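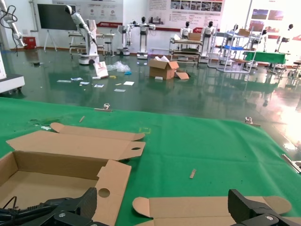 **Liltville to change cardboard collection from June**

8 November 2023 – The Town of Liltville will collect cardboard separately from other household recycling starting next June, under a contract approved by the town council this week. The service will be provided by Premow, a regional hauler that already handles yard waste for the town and for neighboring Amance.

Under the new schedule, cardboard will be picked up every 2 weeks. Residents will be asked to flatten boxes and tie them in bundles, or to place them in the paper bins that the town will deliver in the spring. Boxes soiled with food or grease should go in the regular trash.

The first phase covers 2,000 households east of Vieira Avenue. Apartment buildings with shared containers will keep their current service until a second phase is approved.

"Mixed loads have been costing the town more each year, and a good share of the paper we send out is rejected," said Armindo Abreu, director of public works. "Separate pickup should bring those costs down."

The council approved the contract by a vote of 9 to 2. Council member Adelino Henriques, who voted against it, asked that the town first review the fees charged to small businesses – a question the public works department will address in its budget report.

Stores and offices may continue to bring cardboard to the transfer station at no charge. Collection maps will be mailed to affected addresses and posted at Town Hall.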